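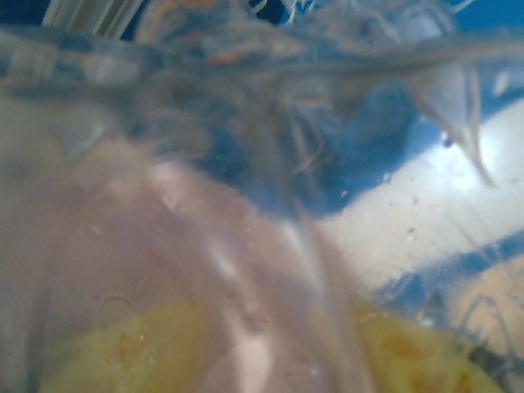
Clear film over blue

October 2019, research desk notebook

Picked up the January outlook model again. The old version took broker target prices at face value and weighted them by how often each broker publishes, so whoever wrote the most notes won. Switched to one vote per broker per company. Sample is 154 notes covering 30 listed names, small and mid caps only.

First run, equal weights: exporters drop down the list, domestic retailers move up. Hamemari goes from the bottom third to fourth place. I don't trust that yet. Three of its five notes were written before the rights issue and still use the old share count. Thoa Châu is going to restate them by hand.

Flamudura left out for now. Trading was halted for part of the sample and the price series has a hole in it. Filling the hole with the last close makes the volatility look far too low. Tried it both ways and the rank moves by 17 places, so it stays out until we agree on a rule.
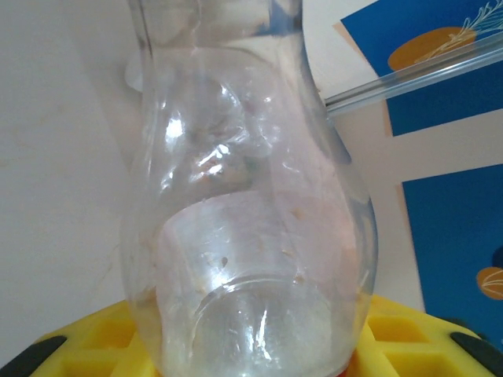 Glass bottle, small tan specks inside

Currency. The sheet converted everything at the month-end rate, including dividends paid mid-month. Changed it to the rate on the payment date. Small effect for most names, larger for Sandoval, which pays twice a year and reports in dollars. Old total return is kept in column K so we can compare.

Found a bad tick in Tristel: a close of 795 between two closes in the seventies. Decimal point in the wrong place at the vendor. Corrected in our copy and reported. Should write a check for any one-day move over 50 percent and look at what it catches before trusting the rest of the file.

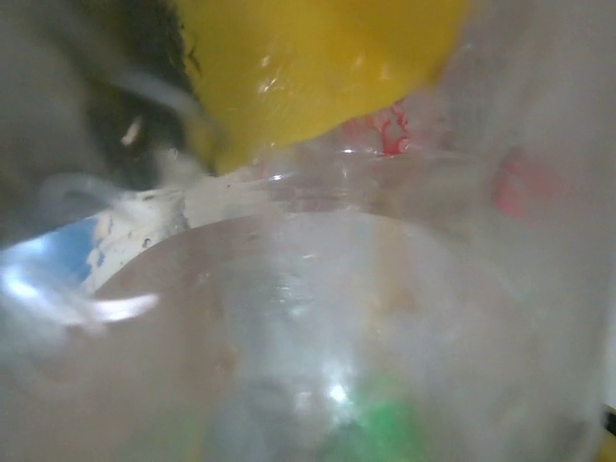

Glossy yellow above clear plastic

Second run with the Tristel fix and the new dividend conversion. Top ten has the same names in a slightly different order. Sector weights hardly move. Utilities still look cheap on yield, but two of them have rate reviews coming and the broker notes mostly ignore this.

To do:
Restated Hamemari numbers from Thoa, then rerun
Rule for halted stocks
Price check script
Ask whether the bank notes we get by email can be stored with the others

Model file saved as outlook_v4. Do not use v3, the dividend column is wrong.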